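Trollance Student Living
Press release
For immediate release
8 September 2020

Shared kitchens in Braddale to open for the new term with a bin for every kind of food

Trollance Student Living has changed the way food and utensils are stored in the shared kitchens at its Braddale site, ready for the return of students this month. Open shelving is being replaced by clear plastic bins, each kept for one kind of thing, and residents will be shown how to set them up on the day they move in.

The site has 206 study bedrooms, arranged in flats with a kitchen to each. Until now each resident has had a shelf in a cupboard and a share of the cutlery drawer. From this term dry food that can be shared will go into bins by type: jars and bottles of seasoning together, noodles and other packets together, and a bin for the larger utensils that never fit the drawer properly. Food that people want to keep to themselves can still go on a personal shelf, which is narrower than before.

The new layout follows a trial in two kitchens in Sirnholm House, the older of the two buildings at Braddale. It began in May with the residents who had stayed on through the spring. Both kitchens were cleared completely, and everything that came out of the cupboards was put on a table and sorted by kind before any of it went back.

Ronaldo Dimaculangan, residential services manager at Trollance Student Living, said: "We had a lot of the same things in a lot of different places. One of the Sirnholm kitchens had four open jars of paprika on four shelves, and the packets of noodles had gone down behind the tins. People were buying what they already had. Once it was all out on the table it was fairly obvious what the groups were, and we worked from that."

Clear bins were chosen after a first attempt with lidded crates. The crates stacked well, but residents stopped opening the lower ones, and by the second week there was food in them that had been forgotten. The bins have no lids and stand side by side at the back of a shelf or worktop. They can be lifted down by one person when full of packets. The jar bin is heavier and the guidance says to keep it on a low shelf.

The method itself is short and is printed on a card inside the cupboard door:

Clear the table and wipe it down.
Take everything out of one cupboard. Leave the others shut.
Put like with like on the table, packets in one area, jars in another, utensils in a third.
Check dates. Anything past its date goes in the waste and anything unopened that no one wants goes in the exchange box by the front door.
Fill the bins from the back of the table, tallest jars first.
Lay flat packets down so the label can be read from above.
Leave one bin empty for the next shop.

The last step was added by residents during the trial. They found that with all the bins full, new shopping was left out on the worktop, and the old habit came back within days.

Each cupboard takes 10 minutes or so to sort once people know the groups. Trollance is asking flats to do it twice a term, and to agree among themselves who does which cupboard. There is no charge or deposit for the bins, and a broken one will be replaced by the site office.

A separate change concerns spoons. Cooking and serving spoons went missing from the shared drawers more often than anything else in the trial kitchens, and several residents could not tell whose were whose. Flats may now ask the site office for a set with different coloured handles, one colour to a person. The ordinary cutlery stays in the drawer as it is.

"It is a small job and we are not making a great thing of it," Mr Dimaculangan said. "We want people to be able to come in at the end of the day and see what there is to eat – and we would like fewer calls about cupboards. The two kitchens that tried it have asked to keep it."

The bins were supplied by Lumanlan Housewares, which delivered the main order to Braddale in August. More than 20 were held back as spares.

Residents moving in this month will find the bins in place and empty. A short session on the kitchens will form part of the welcome visit to each flat, held with that flat's residents only.

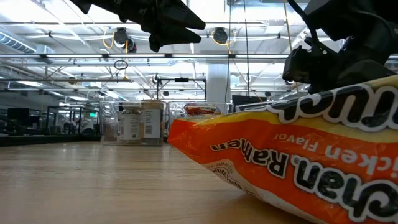
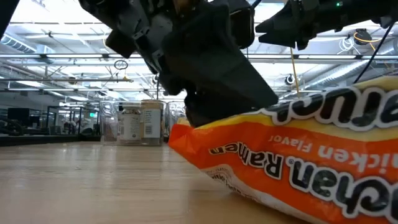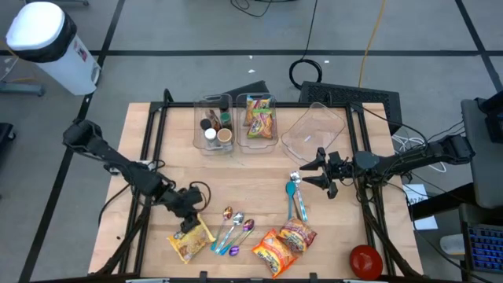 Three clear bins at the back of the table, with jars and bottles in the left-hand one, packets in the middle one and the right-hand one empty. Three spoons lie in front.

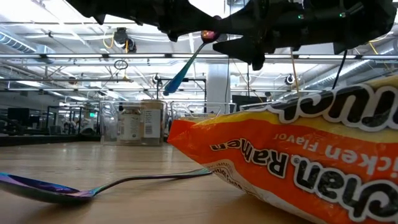
Trollance Student Living – Press Notices, Issue 20 – Page 2

Notes to editors

Trollance Student Living lets and manages student rooms at two buildings in Braddale, Sirnholm House and Lower Court. Both buildings are within walking distance of the town centre.

The trial kitchens were on the first and second floors of Sirnholm House. Residents took part by agreement, and their own food was returned to them or kept in the shared bins as they wished.

The exchange box is for unopened, in-date dry food only. Chilled and frozen food is not covered by the new layout. Fridge shelves will go on being allotted by room number.

Residents with a food allergy can ask for a separate bin with a marked label, kept apart from the shared ones. Requests should be made to the site office before moving in where possible, and can be made at any time in the term.

The card with the sorting method is available in large print. Copies can be sent to other landlords and halls on request, and may be reprinted without charge provided the wording is left as it is.

Interviews with Ronaldo Dimaculangan can be arranged by telephone through the Trollance press desk, weekdays only. Visits to the kitchens are not being offered this month while residents are moving in.

Ends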